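Home Guides Bathroom work FAQ Contact

Wet rooms and bathrooms: your questions about our recording rules

6 minute read

Thanks for stopping by. These are the questions we get most often from people about to head out and record bathroom tasks with the hand-held grippers for Padevlow, and I've tried to answer them the way I would over a cuppa, so forgive me if I wander a bit. If you only have time for one answer, make it the one on hygiene.

Do I need permission for every bathroom, or just for the building?

Every bathroom, please. A hotel manager might be perfectly happy for us to use the lobby and still have good reasons for keeping us out of the guest ensuites. Get the okay in writing and note the room on your sheet. Version 3 of the sheet has a box for it, and the older ones floating about in people's bags should go in the recycling.

What has to be put away before I start?

Anything that could tell a stranger who lives or stays there. Prescription bottles, mail, toiletry bags with name tags, photos tucked into a mirror. Ordinary things like towels and toilet rolls can stay, and we'd much prefer they did, as a bathroom stripped back to the tiles isn't a very honest bathroom.

What about mirrors and glass?

Have a good look around before you begin and work out where your own face will turn up. Shower screens catch people out far more often than the mirror over the basin does! If you can't find an angle that avoids it, carry on and flag the session, and Ruwan Haque's team will blur it at their end.

How should I work around a toilet?

Slowly, and with your feet settled first. Put the lid up fully so it isn't going to drop on your wrists, and keep the markers on both grippers turned where the camera can read them as much as the job allows.
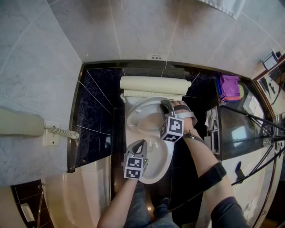 Keep your cable lying along your arm, too, and check the straps again whenever you change position. A strap that felt snug while you were standing can feel quite different once you've been leaning over for a while. Long sleeves are fine if they're not floppy.

Can the grippers get wet?

The jaws can cope with a splash. The rest can't, so please don't dunk them, and dry everything before it goes back in the case.

And hygiene?

Jaws used in a bathroom never go near a kitchen task, full stop. Each bathroom set has a coloured tag and its own case, and both should be wiped down with the disinfectant in the Muvley kit between rooms. Let it sit for the time printed on the bottle (I know, it feels like forever). Wash your own hands afterwards as well.

How long can I go without a break?

Our limit is 52 minutes, a slightly odd number that Stuart Mapplebeck settled on after a season of sore backs at Lusley. Stop sooner if your neck is telling you to. Bending over low fixtures is harder work than it looks, and no recording is worth a crook back.

Someone needs the bathroom while I'm in there. What do I do?

Stop recording, pack up to the doorway and let them have it. It's their bathroom, after all. Start a new session when you go back in, and don't try to join the two together.

Contact: Matubbar Field Practice, Room 13, extension 307 | © Matubbar | Back to top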